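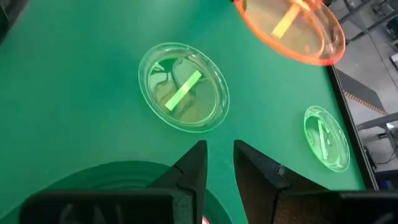

4.2 Who moves the strips

Before the arm arrived, moving strips at the Durgate bench was considered work for whoever was standing nearest. A strip went into a dish, stayed there for as long as the sheet said, and came out again with tweezers. The job had no title and no training module. It appeared in the site's task inventory under "other", between defrosting the small fridge and finding the stapler. When management at Clamcombe asked which task should be automated first, this one was chosen on the grounds that it took up a good part of everyone's day and belonged to no one in particular.

All 10 of the bench staff were interviewed, some of them more than once, and each was asked what the job consisted of. The answers did not agree. Peninah Urio described it as picking up and putting down. Dennis Mosoti described it as waiting, with some picking up at either end. Felista Mwakalinga, who had done it longest, talked for most of an hour and drew us a diagram of where to hold the tweezers if the strip had floated against the side. Her diagram did not make it into the specification. The first line of the specification read, in full, "transfer strips between dishes".

Figure 3 gives the gripper's own view of the task, taken from the camera at its wrist. We include it mostly because the staff asked us to. The clear dishes and the orange-tinted one had been argued over for weeks, and several people felt that readers should see what the arm was up against: a transparent dish full of reflections, on a green table, with a green strip in it. Ajith Kartha, who did the integration work for the supplier, Brunthorpe, had asked early on whether the strips could be some other colour. He was told that they had been that colour for a long time. He then asked about the table.

The table stayed as well. What changed was the way people set things out on it. Under the old arrangement a dish went wherever there was room, and a tray or an elbow could be worked around. Now the dishes had to be put down by someone who was thinking about where the arm would come from, and the word "approach" entered general use. Staff began to rotate dishes a little before stepping away, in the manner of people straightening a picture in somebody else's house. Mosoti told us he had caught himself doing it at home with a butter dish.

We logged 678 transfers over the observation period. The software divided these into completed and not completed, and that division was sound as far as it went. It left out what the staff called "helped". A helped transfer was one that the arm completed after a person had done something first: nudged the dish, pressed down the end of a strip, moved a lamp, or leaned across to block the light with a clipboard. None of this was recorded because there was nowhere to record it. In the weekly summary a helped transfer looked exactly like any other, and the summary was a cheerful document.

Shabani Rweyemamu, the shift lead, was the first to object. He had no quarrel with the arm, which he called by its project name, Nzioka, as did everybody else once the label had gone on the control cabinet. His complaint was with the staffing plan. The plan assumed that a person whose strips were being moved by a machine was free to do something else, preferably at the far end of the room. In practice the person stayed close by. "I've got somebody there with her hands free," he said, "and she can't go anywhere with them."

This kind of attention turned out to be harder to share than the old kind. When the work was done by hand, a conversation could carry on over the top of it, and usually did. Much of what new starters learned about the bench they learned that way, along with a fair amount about other people's cars. Minding the arm was quieter. People watched the fingers open and come down, and they stopped talking as they did so, then found they had lost the thread. Urio said the room had become more like a place where somebody was parking.

There were gains, and the staff were quick to name them. Wrists hurt less. The timing of each soak was kept far more evenly than before, and those who had been blamed for uneven soaks in the past took some pleasure in seeing this confirmed in print, even though it confirmed that they had been to blame. Lunch could be taken at lunchtime. Mwakalinga, who had expected to dislike everything about the change, admitted that she didn't miss the last hour of a long run, when the tweezers began to feel like someone else's.

Her own position had shifted in a way the plan had not foreseen. As the person who knew most about how strips behave, she was now called over whenever the arm hesitated. She was also asked to write the troubleshooting guide. The draft dated July 14, 2018 ran to several pages and included, in a tidied-up form, the diagram she had drawn for us in April. It sat in a binder beside the cabinet and was consulted often, chiefly by Kartha. Her job title and her pay grade were the same as before. When we asked the site manager about this, we were told that the task had been automated and could therefore not be regraded.

The "other" category has since been revised. Strip transfer has been taken out of it and given its own line, with Nzioka listed as the responsible party. A new entry, "assist as required", has been added lower down, between the small fridge and the stapler. It has no hours set against it. We return to the question of those hours in the next section, where we compare the summary figures with our own notes from the bench.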